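Keeping a Front Loader Sweet

If your towels come out of the wash smelling a bit like a wet dog (ours certainly did, all through a very humid February), don't rush off and buy new towels. Have a good sniff of the machine first! I put up with it for far too long, blaming the weather and the cupboard and even the poor kids' swimming bag, before my neighbour Serpil asked when I'd last cleaned the rubber seal. Well. Never, as it happened.

Start with the seal

Turn the machine off and swing the door right back so you've got room to work. Wipe all the way round the rubber with an old face washer wrung out in warm soapy water, then gently pull back the fold and get your finger in behind it. You'll find fluff, hair, grit and possibly the hairpin you lost at Christmas. Go round again with a clean dry cloth, and spend a bit longer on the lowest part of the ring, where the water likes to sit.

Don't forget the glass

The domed part of the door pokes into the drum and collects a film of old detergent, so give it a wipe inside and out. Plain warm water does me nicely. Lionel swears by a splash of vinegar, but I'd keep that well away from the rubber.

If you have a stacked machine with a second, smaller drum down below, treat it as a washer in its own right and check your manual for how that one likes to be cleaned.

Door wide open on the washer: 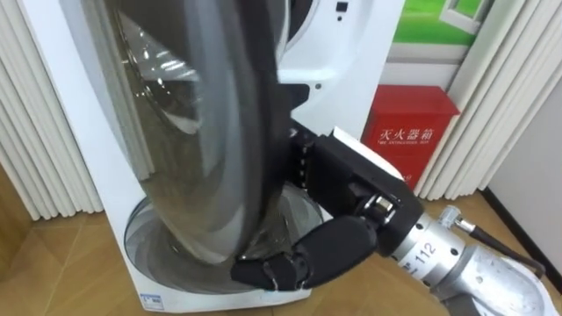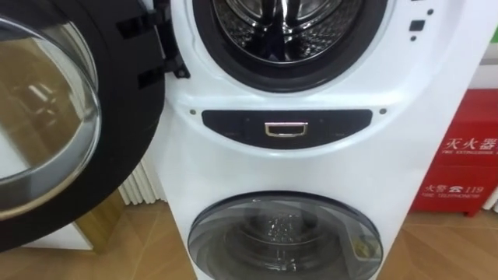
Leave it to air

Once you've finished for the day, leave the door ajar overnight, unless you've little ones or a cat who fancies a snooze in there, in which case keep the laundry shut up as well. Run an empty hot cycle every now and then too, and go easy on the powder. I was using nearly double what the packet said, and the towels are much softer now that I've stopped.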